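Hernlow Open Boxes, Small and Medium

I've been selling these open boxes through my little shop in Canetstead for a good while now, and they're still the thing people come back for. I never planned to be a box person! I started out with baskets, pretty ones, and then I got fed up with cotton wool fluff getting caught in the weave and bits of everything dropping through the gaps. A plain plastic box with smooth sides does the job so much better, and you can rinse it under the tap.

So, what are they? The Hernlow is a simple box with straight-ish sides, no lid and no dividers. It comes in 2 sizes. The small one holds 546 ml if you fill it to the brim with water (I did, over the kitchen sink, and it took three goes before I believed my own jug) and the medium holds 800 ml. Neither is huge. They're meant for a shelf, a bedside table or the end of the bath, and if you want something for jumpers or bedding you'll need to look at the Šimkus crates instead, which are listed further down.

I get asked a lot why there's no lid. The maker did try one and sent me a few to play with, and I found that I stopped putting things away. It sounds daft, but lifting a lid with one hand while holding a hairbrush and a toddler's sock in the other is just enough bother that the sock ends up on the floor. With an open box you drop it in and walk off. If you really do want a lid, the Ilo tubs have a nice clip-on one and I'd point you there.

What you keep in it is up to you, of course, but I'll tell you how ours gets used. The idea was that it would be the cotton bud box and nothing else. We buy cotton buds in those round clear tubs, which are forever getting knocked over when they stand on their own, and the walls of a box keep the tub more or less where you left it. Then the odds and ends started moving in around it, as they do, and I've stopped fighting it.

You don't have to buy one to get started, by the way. Any open box you've already got will do for trying the idea out, and biscuit boxes are brilliant for it.
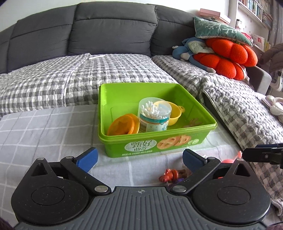

My rule, such as it is, is one tall thing in the middle and small things round the outside. The tall thing is whatever you reach for most, so cotton buds for us, or a pot of cream, or a beaker of pens if it's going on a desk. Little bowls and loose lids can go down the sides, and toys that need to go back to another room can sit in there until somebody is heading that way. When you can't see the bottom any more it's time to tip the lot out on the bed and sort through it. I do ours in the evening, about once a fortnight if I'm being good, and it takes as long as a cup of tea.

A word on colours. At the moment I've got cream, a soft grey and a leafy green. I was sure the grey would be the favourite because everyone says they want grey, but the green flies out. I think it's simply easier to find! A bright box on a bed or a messy shelf catches your eye straight away, and small children can be told "put it in the green box" and know exactly where to go. The cream is lovely but it does show pen marks, so I'd keep it for the bathroom.

Cleaning is easy. Warm water, a squirt of washing-up liquid and a soft cloth. Please don't use a scouring pad, as it'll dull the shine and you can't get it back. They're not meant for the dishwasher either. I put one through on a hot wash to see what would happen and it came out with a bit of a wobble in one side – still usable, but it rocks.

If you're putting cotton buds or anything else for faces and ears in it, do dry the box properly before you load it up again. And keep the buds in their own tub with a bit of label left on, so you know which lot you opened first. I used to tip them loose into the box, and they went everywhere the first time I carried it upstairs.

The other thing to mention is that an open box is an open box. Small children can get into it, so anything they shouldn't have (nail scissors, tablets, button batteries, tiny toy parts if you've a baby about) needs to live somewhere high up or locked. I keep ours to soft and harmless stuff.

Price and postage: the small box is £7 and the medium is a little more, and you'll see the price change when you pick your size. They nest inside each other, so if you order a few they'll all come in one parcel and you'll only pay postage once. I pack them in paper, and if one turns up cracked just send me a photo and I'll pop another in the post. I'm at the packing table most mornings, so that's the best time to catch me with a question.

New stock usually lands in May and the green goes first, so if it's showing as sold out, press the "let me know" button and I'll drop you a line. I don't send anything else to that list, I haven't the time!

One more thing, for those of you who've asked about labels. I don't sell stick-on ones for these, as the plastic is a bit too slippery and the corners lift after a few weeks. A strip of paper tape with the name written on in felt pen holds up better, and it peels off cleanly when you change your mind about what the box is for. Mine has said buds, plasters, hair bits and "misc", and misc is the one that's stuck.

Related items

Hernlow Open Box, pair (small and medium)
Hernlow Shallow Tray
Ilo Tub with Clip-on Lid
Ilo Bathroom Beaker
Šimkus Stacking Crate, large
Šimkus Stacking Crate, half height
Canetstead Paper Tape, plain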